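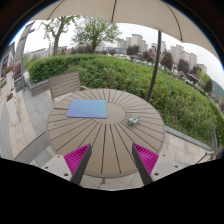 *Terrace table, folder and wrapper, magenta ribbed pads fitted.*

**Hand-held gripper – outdoor pre-use check and pad comparison**

Checked by: Elibariki Magesa
Date: January 11, 2021
Pads compared: Swai (magenta, ribbed) against Jesuno (smooth)
Task: pick up light litter and flat items from a slatted table

Mark each line OK, Fix or N/A. Anything marked Fix has to be closed before the tool goes to the next person.

### 1. Fingers and pads

- [x] Pads seated, no lifting at the corners – OK
- [x] Ribs clean, no grit between them – OK. Brush them out after every outdoor run.
- [x] Pads face each other with the fingers open – OK
- [ ] Mounting block screws tight, both sides – Fix. Right block took a quarter turn. Check again after 499 cycles.
- [x] No play in either finger at the tip – OK

### 2. Camera

- [x] Lens wiped, mount does not move when pushed – OK
- [x] Both pads in view at full opening – OK
- [ ] Exposure locked – Fix. Bright sky past the umbrella, so set it on the tabletop and lock it there.

### 3. Controller

- [x] Belik controller starts without a fault code – OK
- [x] Cycle counter read and written down – 2,899
- [x] Stop button tested twice – OK
- [ ] Spare battery in the bag – Fix. Bretard still has it.

### 4. Work area

- [x] Umbrella pole clear of the arm swing – OK, keep to the near side of the table
- [x] Chairs not in the walking route – OK
- [x] Paving checked for trip points – OK. Mind the kerb by the lawn.
- [x] Table does not rock – OK

### Comments

The Swai pads did better on the crumpled wrapper. The ribs bite on the folds and you don't need much force. Jesuno pads let it slip on 111 tries, mostly when the wrapper was side on.

The folder is harder. Neither set gets under it when it is flat on the slats. Slide it to the rim first and pinch the overhang. Jesuno marked the cover less.

The Jesuno set had done 1,409 cycles when it came off and one edge is starting to curl. Same fault as the October set. Please don't refit it until Bretard has looked at it.

Next check: wind. Not covered on this sheet.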